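Keeping the twin honest

Inside the maintenance routine for a two-finger cell that spends half its life in simulation

The gripper cell at Plela's Mahama workshop is a modest installation: one arm, one parallel gripper, one bench, a wrist camera and a controller cabinet with more spare terminals than it needs. It handles small household goods for fit and handling trials. The mechanical service takes a morning. The service on its simulated counterpart takes longer, and is the part most shops skip.

Plela runs both to the same schedule. Every 400 operating hours the physical gripper comes off the wrist flange, the finger carriages are cleaned and regreased, and the fingertip pads are checked for glazing. The flange bolts are torqued in a cross pattern and paint-marked. None of this is unusual. What follows is a revision of the model, using measurements taken while the hardware is apart.

The model lives in Wuvel, the workshop's in-house simulation package. Its gripper is a rigid body with two driven fingers on a shared command, and its camera is fixed to the wrist at an offset stored in a plain configuration file. If a technician shims the real camera bracket and the file is left alone, every rendered view from then on is wrong by the thickness of the shim. The cell's log contains 41 entries under camera offset, more than for any other heading.

The first check after an update is done with the jaw open and nothing in it. The technician loads a furnished room, brings the gripper over a table and looks at the wrist view for finger symmetry, finger height against the gripper body, and any part of the housing that has crept further into view than it should. 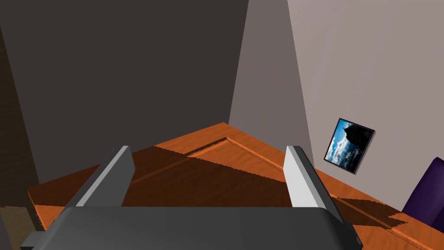

Wrist view in simulation, jaw open over the tabletop. The stepped shadow edge is a rendering artefact.

Shadow quality gets little attention at this stage. Jagged edges of this kind are cheap to render and do not affect contact or finger travel. They matter later, when images are used to tune the vision software, and a finer shadow setting is switched on for those runs at a considerable cost in frame rate.

Finger travel is next. The real jaw is closed on gauge blocks at 8 positions and the encoder value is recorded at each. The same commands are sent to the model and the two columns are compared. A constant difference points to the home position and is corrected with a single offset. A difference that grows towards the open end is usually a scaling error, though on this unit it has twice been traced to a worn carriage. In that case the part is replaced and the model left as it was.

Friction is the least satisfactory item. Pad material hardens with age, and a coefficient measured in March will not hold through to the next service. Plela's practice is to pull a test coupon from the closed jaw with a spring gauge, enter the mean of the readings, and write the date of the pad change beside it.

The final step is a replay. A stored motion file of 1770 waypoints is run on the arm at reduced speed, then in Wuvel, and the joint traces are overlaid. Disagreement at the wrist generally means the payload mass was not re-entered after the gripper was refitted. The old file and the new one are both archived under the Belemov job number, with the torque sheet scanned in behind them.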